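The Drawer by the Front Door

I have lost my library card nine times. I know this because the library in Destcombe keeps a record, and the woman at the desk turned her screen around so I could see it for myself. She was very nice about it. She also charged me for the new one.

So this spring I decided to become a person who knows where things are. I started with the drawer by the front door, the one my family calls Chauke after a dog we used to have who also swallowed everything. It had keys to houses we no longer live in. It had a coat check ticket, a mouth organ and my son's first passport (he is twenty, and six foot two). I tipped the lot onto the rug and then sat there for an hour reading old birthday cards, and I gather that's how most people's big clear-outs go.

My neighbor Trinidad Riquelme has cleared out houses for a living for years, and she told me I'd gone about it backwards. You don't begin with the stuff, she said. You begin with the moment you come in, with wet shoes and a bag of groceries, and you watch where your hand goes. Mine goes to the top of the radiator. It always has! I'd been putting cards and keys on a hot radiator for years and then feeling surprised when they slid down the back.
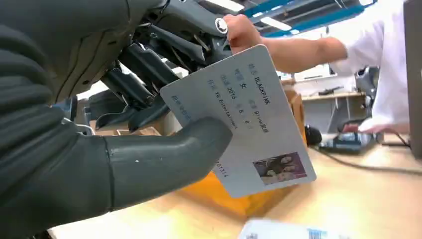
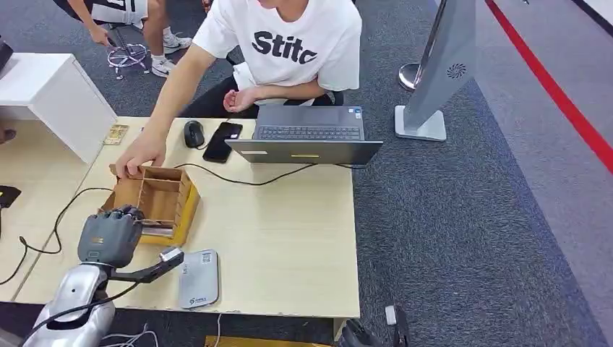

Trinidad's own hallway is a marvel. Her house went up in 1901 and the hall is barely wider than an ironing board, but there's a shelf at elbow height with a blue dish on it, and the dish is for what's in your pockets and nothing else. Mail goes on the stairs. If it's still on the stairs at bedtime, you carry it up with you - no stepping over it, even if you're tired.

I tried the dish. It worked for two weeks, then filled up with screws and cough drops. I tried hooks, and my husband hung a ham on one at Christmas. In August I finally took the radiator's side in the matter and had a narrow shelf put up right over it, with a lip along the back. The man from Flovberg did it before lunch.

I still can't find the mouth organ, which I'm sure I put somewhere sensible. But I've had the same library card since then, and last week I took out three books and brought two of them back.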